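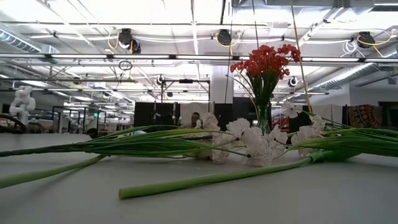
Do artificial stems need to be cut before they go in a vase?

Most of them do. They are made long so they can be shortened, and a stem at full length will tip a light vase over.

Unnur Zoëga has been arranging artificial flowers for shops and waiting rooms for 6 years, first in Ornunley and now from a workroom in Kullbridge. We talked in February, her busy month, when clients want the winter branches taken out and something spring-like put in.

She starts with the table. "Everything comes out and gets laid flat before I pick up a vase," she said. "If you pull stems from the box one at a time, you end up using whatever was on top."

Leaves on the long bunches get pressed together in shipping. Zoëga bends each blade outward by hand, starting at the bottom. She leaves the tie on until the leaves are open — a loose bundle is hard to hold and the stems turn in her fingers.

For red flowers she likes a tall, narrow, clear glass vase. "The neck does the work. The stems stand up straight and the heads spread out over the rim." The drawback is that clear glass shows every stem, so the ends have to be even. She cuts them with wire cutters and keeps her good scissors for ribbon.

White flowers are harder, in her view. A plain white head can look flat under ceiling lights. She looks for petals with some speckling, or a brownish center, and puts those near the front.

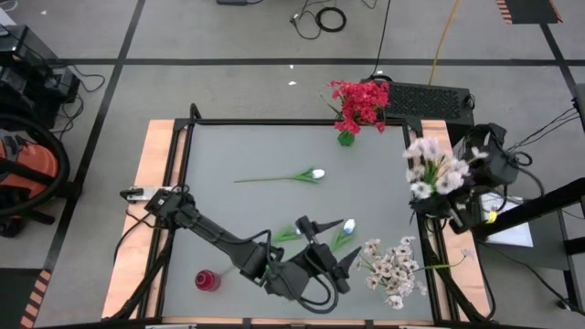
2 min read

Tulips are what people ask her for most. "A real tulip leans, and people forget that," she said. "Put three fake ones in dead straight and they look like pencils." She puts a slight curve in the stem with her thumb, a few inches under the bud, and turns the leaves so they don't all face the same way.

Small cream-white flowers go in last. She uses them to fill the space around the rim of a low, round vase. A translucent red one is fine with white tulips, she said, as long as nothing else in the arrangement is red.

Her last big order was for the Rudd building, a dental office and a bank branch on two floors. It took 123 stems. The dentist wanted white only. The bank asked for red and then changed its mind, so the red bunches went to a café called Ivley.

Cleaning comes up in every conversation with clients. Zoëga tells them to use a soft paintbrush on the petals and a damp cloth on the leaves, once a month. She doesn't use spray cleaners. "They leave a film, and then the dust sticks to the film."

She stores spare stems lying down in long boxes, with tissue between the heads. Tulips get their own box.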